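The table does everything

Gunthorpe, early evening, and Bukola Idahosa is hunting for the end of the sticky tape. Third roll this week. The other two are somewhere. Under something.

She runs what she calls the box system. Every toy too good for the bin goes in a cardboard box, one box per child, and the box lives on the table until the lid won't close. Then it goes. To a cousin, to the school fair, to Huw Mostyn two streets over who has a shed and no willpower.

"People buy storage," she says. "I did. I spent 442 pounds on storage. Now I've got shelves full of storage."

Fair point. Shelves are where things go to stay. A table is diferent - you need it back by tea.

Sinan Tokgöz, who swaps boxes with her most months, swears by a wipe-clean cloth with a loud pattern. Small parts show up on plain white, he admits, but a pattern cheers you up and hides the felt tip. His came from a market stall. He has had it 7 years and it still has its corners.

The rules, such as they are. Soft toys last, they squash. Tape goes in the box while you pack or you will lose it. No batteries left in. Anything musical gets played once more, loudly, then decided on. Bukola lets the kids choose and doesn't argue, though she has been known to fish out a favourite after bedtime.

And festival decorations? Sore subject. Hers come down in March if she's lucky. Sinan stacks his on whatever is flat and calls it done. Yasuo Hosoda, the neighbour upstairs, keeps his up all year and says it saves on the ladder.

What does it cost to post a full box? Bukola's last one was 35 pounds, mostly becuase of a doll's house. She walks them round now.
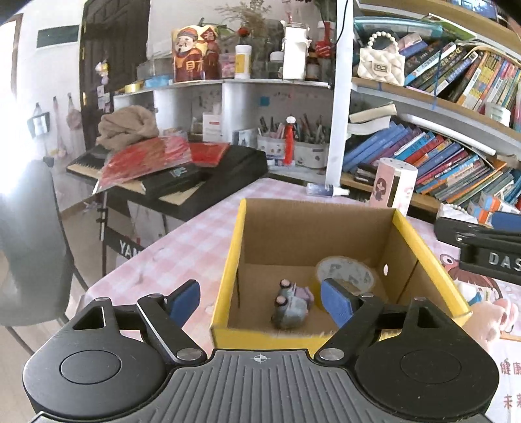
Toy, tape, box: a yellow-edged carton on the checked cloth, half an hour before tea.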